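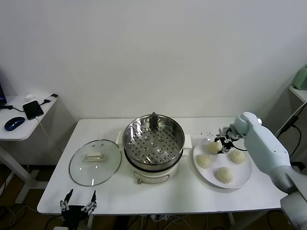 Chamado: compra de dedos de reposição para a garra
Aberto por: Seema Kashyap
Data: 19 de setembro de 2026
Estado: aguardando orçamento

Seema: A tarefa dos pãezinhos e da panela a vapor precisa de dedos de reserva para a garra preta. O pedido de julho à Trevik saiu sem eles. Preciso de 6 jogos.

Mathis Besnard: A Trevik dá prazo de 60 dias. A Zovcombe entrega em 22, mas cobra o frete à parte. Qual verba uso?

Seema: Manutenção. Peça as duas propostas por escrito e inclua cabos de reserva.

Mathis: Pedido enviado às duas. A Zovcombe quer o número de série do braço.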